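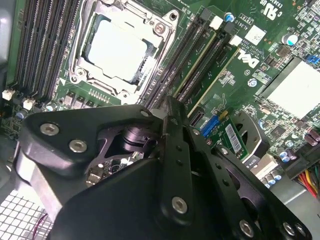 Speaker notes - Declan Mahuika, Wednesday, afternoon session
Talk: The teardown bench after the arm came in

Slide 1. Who I am
Bench lead at Rirnirow. We take in retired office desktops, pull what can be resold, and send the rest on as sorted scrap. I started on the bench with a screwdriver and a bin, so I will mostly talk about the bench.

Slide 2. Before
Each person took a whole machine from lid to bare case. Memory, cards, cooler, processor, board. Good people got fast at it and sore at it. Wrists and thumbs mainly. Ask the room who has done this work, wait for hands.

Slide 3. What we put in
One arm at first, from Herketti, on the Prirker line in July. A second one later. So 2 arms now, and a crew of 33 across both shifts. Keep this short, the vendor has a table outside for anyone who wants specs.

Slide 4. What the arm gets to work on
Open case, board still in place. On a typical Dell board the gripper has to come down between the memory slots, the expansion slots and whatever small cards are still seated. The processor is sitting in its socket with old thermal paste smeared on top. Power supply wires come in from the side.
Point to make: these machines were built for hands. Every model puts its latches somewhere else. Stray wires are our most common reason for a stop.

Slide 5. Who does what now
People open the case, tie back the wires and decide what is worth pulling. The arm does the repeat pulls. A person checks every part before it goes in the tray. Processors are still released by hand - we tried handing that over and bent too many pins.

Slide 6. What changed for the crew
- Fewer sore thumbs. Reports to the first aid desk went from 89 in the year before to 4 in the year after.
- More standing and watching. Several people dislike it and have told me so. We now swap stations every two hours.
- New pay grade for the people who teach the arm a new model. It took us too long to set that up. They were doing the job for months at the old rate.
- The slow talk across the bench is mostly gone. The stations are farther apart. I don't have a fix for that.

Slide 7. What I would do differently
Bring the bench crew in before the floor plan is drawn. Our Cabanatuan site did, and they kept the stations facing each other.
Write down who can stop the arm. Answer should be everyone on the floor.

Slide 8. Questions
If asked about layoffs: none so far, but two people left and were not replaced. Say both halves.
If asked about laptops: not yet, too much glue.
Leave ten minutes. Handouts are by the door.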